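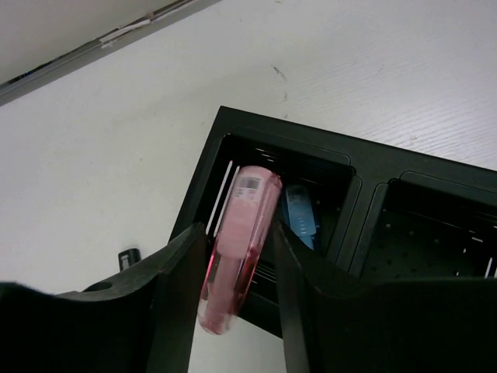 3. Les anthocyanes comme témoins de la qualité des eaux de puits

3.1 Pourquoi revenir aux indicateurs végétaux

Peu de familles de pigments sont aussi généreuses pour l'observateur que les anthocyanes. Une même infusion de pétales passe du rouge au rose, puis au violet, au bleu et enfin au vert jaunâtre selon le pH du milieu, et ce parcours se lit à l'œil nu ! La chimie en est bien établie : en milieu très acide domine le cation flavylium, rouge ; quand le pH augmente, l'hydratation du cation conduit à l'hémiacétal incolore, tandis que la déprotonation donne les bases quinonoïdales, violettes puis bleues. Plus haut encore, l'ouverture du cycle produit des chalcones jaunes. L'observateur qui suit une teinte suit donc plusieurs équilibres superposés, ce qui rend l'outil passionnant et explique aussi ses faiblesses.

Dans la vallée de Jellura, les habitants ont longtemps employé des décoctions de fleurs pour comparer l'eau de deux puits avant de teindre la laine. Les carnets du relais Skirner, que nous avons pu dépouiller dans leur intégralité, rassemblent 3 000 mentions de couleur notées par plusieurs générations de teinturiers. Le vocabulaire y est d'une richesse étonnante : « rose de mauve », « rose qui tourne », « lie claire », « bleu de lessive ». Nous avons voulu savoir ce que ces mots valaient une fois confrontés à une mesure de pH, et nous avouons avoir été surpris de leur cohérence.

3.2 Constitution du corpus

Le corpus moderne comprend 736 échantillons d'eau prélevés dans les puits encore ouverts de la vallée, complétés par les sources captées du plateau d'Enham. Chaque eau a reçu le même volume d'un extrait aqueux de mauve sylvestre, préparé le matin même et conservé à l'abri de la lumière. Le pH a été mesuré à l'électrode avant l'ajout de l'extrait, puis une seconde fois après stabilisation de la couleur. Les teintes ont été attribuées par quatre lecteurs travaillant séparément sur fond blanc, sans connaître l'origine de l'eau.

La lecture d'une couleur dans un récipient en verre mérite que l'on s'y arrête. Un liquide rose dans un tube à essai transparent (figure 3) ne se présente pas comme un aplat de nuancier : des reflets brillants courent le long de la paroi, et le fond arrondi renvoie la lumière autrement que le reste du tube. Les anciens contournaient la difficulté en versant l'infusion dans une assiette de faïence. Nous avons retenu une solution voisine, avec des coupelles blanches de faible profondeur, et les désaccords entre lecteurs ont nettement diminué par rapport aux essais préliminaires en tube.

Figure 3. Liquide rose dans un tube à essai transparent, tenu incliné.

3.3 Du mot à la mesure

La correspondance entre le lexique des carnets et les valeurs de pH a été établie par Vinh Tăng à partir des seuls puits cités nommément et toujours accessibles. Le résultat le plus réjouissant concerne les roses. Les teinturiers en distinguaient bien davantage que les guides botaniques modernes, et leurs distinctions ne sont pas arbitraires : le « rose de mauve » et le « rose qui tourne » occupent des plages de pH voisines mais séparées, la seconde correspondant à la zone où la forme incolore prend de l'importance et où la teinte pâlit pendant la lecture. Le verbe « tourner » décrit donc une évolution dans le temps. Quelle finesse d'observation !

Les bleus se prêtent moins bien à l'exercice. Les eaux les plus alcalines du corpus font virer l'extrait rapidement, et la couleur se dégrade avant que les lecteurs aient pu s'accorder. Il faut y ajouter l'effet des métaux : l'aluminium et le fer forment avec certaines anthocyanes des complexes bleus ou violacés, si bien qu'une eau légèrement acide mais chargée en fer peut être rangée parmi les eaux « de lessive ». Plusieurs puits du bas de la vallée se comportent de cette façon, et les carnets les signalent d'ailleurs par une croix en marge, dont nous n'avions pas compris le sens lors du premier dépouillement.

3.4 Variabilité de l'extrait

La mauve n'est pas un réactif de catalogue. La teneur en malvidine varie avec l'exposition, l'âge de la fleur et la durée du séchage. Les pétales récoltés sur le chemin d'Ông, en plein soleil, donnent un extrait plus soutenu que ceux des talus ombragés, à masse sèche égale. Nous avons donc ajusté chaque lot par dilution jusqu'à une absorbance commune, mesurée dans un tampon acide de référence. Cette normalisation ne corrige pas les différences de composition entre lots, seulement leur intensité ; un lot riche en copigments gardera un rose plus froid, quelle que soit sa dilution.

Les extraits conservés jusqu'en décembre ont tous bruni, y compris au réfrigérateur, et n'ont pas été retenus dans l'analyse. Le séchage des pétales entiers offre une bien meilleure stabilité. Les carnets recommandaient déjà de les garder dans un sac de toile, loin du foyer, et de n'infuser que la quantité du jour. Nous avons suivi cette consigne pour l'ensemble des 736 lectures présentées dans la section suivante.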